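Trolia umbrella folding set
README, last touched Oct 15, 2025

Hi! If you pulled this down, you probably want to know what's in it before you unpack it, so let me get to that. It's 498 episodes of two arms working on umbrellas, recorded on the bench I built in my half of the Verkcombe shared shop. The arms are on the table front, one at each side, and each has its own wrist camera. I call the whole rig Trolia, and the software that drives it is Ister. You'll need Ister's reader to open the files (it's in the tools folder).

Unpacked, it's 1,220 files, including the calibration stuff and my notes. Everything was logged at 30 frames per second, joints and video together. Gripper opening is stored as a fraction, 0 is shut and 1 is wide open. Early on I had that backwards – those episodes have been fixed, so don't flip them again!

Umbrellas are a horrible thing to pick, by the way, and I picked them on purpose. The fabric slides around, the ribs have their own ideas, and a black canopy gives a depth estimate almost nothing to hold on to. 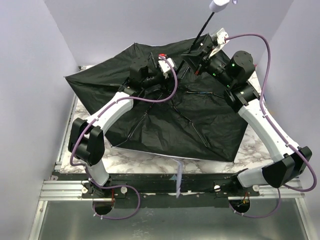

So I split the job into stages and labeled each one by hand: reach, grip the shaft, close, wrap, strap. The labels are in stages.csv, one row per stage. Where I couldn't decide when "close" ended and "wrap" began, I went with the first moment the fabric got pulled sideways. You may disagree, and that's fine, the raw timestamps are all there.

Known problems, version 2:

The left wrist camera drifts a bit in focus over a long session.
Strap labels are the shakiest of the bunch. I'd leave them out of a first training run.
A handful of episodes stop early because I hit the pause key with my elbow. They're marked "short" in the index.

The loader script started life as Shawky, my old cable-sorting project, so some function names still talk about cables. I keep meaning to rename them. Maybe in December, when the shop is quiet and I also want to redo the wrist calibration.

Use it for whatever you like, just keep this file with it. If you find a bad label, send me the episode number and the stage and I'll fix it in the next upload.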